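# Gripper comparison, two-arm handling: speaker notes

May 22, 2021

Slide 1. Scope: Skadeda fingers against Monen fingers, same arms, same controller.
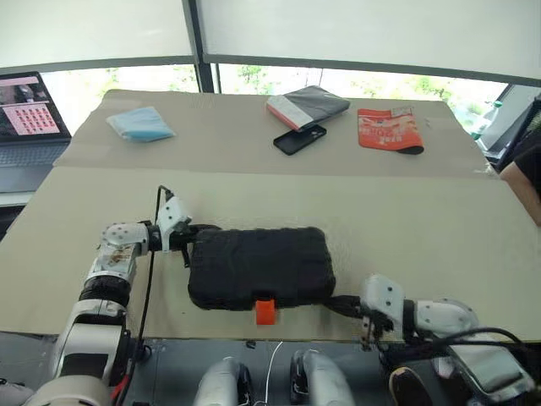
- Soft items only today. Rigid boxes were covered in March.
- Task: pick from both ends, lift, hold 5 seconds, set down.
- 4000 cycles planned per finger set. Monen stopped at 3000, worn pads.

Slide 2. Grip force

- Limit set to 65 percent for both sets.
- Monen slips at corners before it slips on straight edges. Show the plot, pause.
- Skadeda needs a slower close. Give cycle times only if asked.

Slide 3. Controller

- Brededach build, stock gains. Arms share one clock.
- One arm leading by a few milliseconds pulls the fabric sideways. Mention the log format.

Open: repeat Monen with new pads, same limit.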